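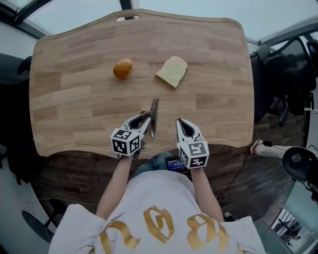 Besari, 4 Conwood Street
11/28/24

The former Visser shoe shop reopened as a cafe in May. The shopfront was kept; the stockroom is now the kitchen, with a two-deck oven from Tevholm. Seating is mostly along the left wall -- the window tables go early.

The menu is short. Soup changes daily and comes with bread, and the toasted sandwiches are cut thick. Coffee is good, if served a little cool. Tea comes in a pot for two.

Service is at the counter until five, then at table. Cards accepted. There is one step at the door.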